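Bin picking cell: what are your rules for the test object set?

hyousafzai
Posted 4:40 pm

We're writing a house procedure for bin picking trials and I'd like to hear what other labs have settled on. At the moment everyone on our floor picks their own objects, so one person's success rate means nothing next to another's. Draft so far:

Bins clamped to the table before power goes on.
Same object list for every run, recorded by name and mass.
Contents tipped in, no placing by hand.
Bin reshuffled after 20 picks.
Speed limit of 40 per cent with anyone inside the tape.

Mohsin Afridi wants rigid objects only. I'd keep the mix of hard and soft. 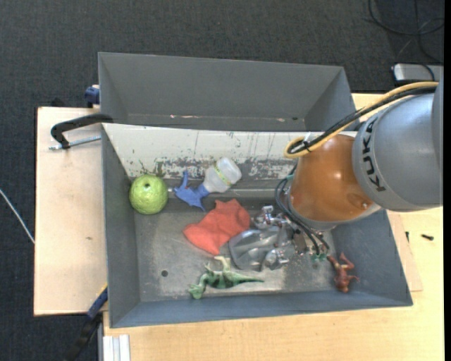 Cloth is where our numbers fall apart, and that's the reason I want it in the procedure. A grasp on a toy either holds or it doesn't. With cloth you can lift a corner and leave the rest on the bin floor, and two people will score that differently.

tredel_mnieto
Posted 5:12 pm

We count a pick only when the whole object clears the rim and stays in the fingers until the drop point. Anything else is a fail, cloth included. It's harsh but there's no arguing over it afterwards.

I'd drop the reshuffle at a fixed count. Reshuffle when the bin is empty or after three misses in a row, otherwise you never record how the system copes with the last couple of objects in the corners.

afridi_m
Posted 5:30 pm

Mohsin here. My objection to soft items is about repeatability. You can't put a cloth back in the same state, so two runs are never the same test. Put them in a second series and report it separately.

Fruit has the same problem. It bruises and loses weight. Use a plastic one.

Kunton66
Posted 6:05 pm

Disagree on the fruit. If the customer is packing produce, a plastic apple tells you very little about grip force. Write down the mass at the start of the day and replace it when it goes soft.

The clamp rule is good. I'd add a check of the clamp screws at every changeover. Our bins used to creep a few millimetres over a shift and we spent a week blaming the calibration.

ryeoh
Posted 7:48 pm

Nothing in the draft about cables. Ours says the full wrist rotation gets jogged slowly by hand with the dress pack fitted before any automatic program runs, and again after any change to the gripper. The person doing it signs the log.

Also, your tape and your speed limit need to come out of a risk assessment. A percentage on the override isn't a safeguard. If someone can reach in while it's moving, you want the controller's safety-rated functions doing the limiting.

hyousafzai
Posted 8:20 pm

Fair point on the override, I'll take that line out and refer to the cell assessment. Cable check goes in. Mohsin and I have agreed on two series, with the whole-object rule for both. Still not sold on plastic fruit.

afridi_m
Posted 8:26 pm

Two series is fine by me. I'll do the object list and bring a scale.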